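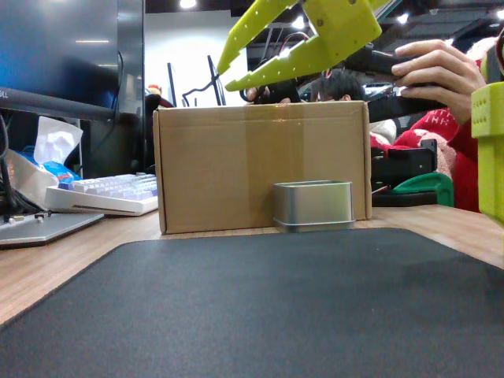 Returning Goods by Post from Zasville

The sub-post office in Zasville closed its parcel counter in July, and residents who wish to send back an unwanted purchase must now use the depot at Hopkin. The present entry records the arrangements as I have found them, for the benefit of other households in the district.

The depot accepts parcels until 4 in the afternoon. Items handed in after that time are held overnight and are not scanned until the following morning, a point of some importance where a seller's return period is close to its end. Proof of posting is issued on request only. It should be asked for before the parcel leaves the counter and kept until the refund has been received.

My own most recent return was to Puvodari, which allows 90 days from delivery. The firm requires the return number to be written on the outside of the parcel as well as on the slip inside. Mine was 3524, and I omitted it from the outside. The refund was delayed by 2 weeks as a result, and a courteous but rather long exchange of letters followed.

Flurilov operates differently. It will arrange collection from the door, though the charge is taken from the sum refunded, and for low-priced goods the bus fare to Hopkin compares well.

Readers are advised that the depot does not sell tape, labels or wrapping paper. The stationer opposite does, but shuts for lunch. There is limited parking behind the depot, and the entrance from the lower road has a step.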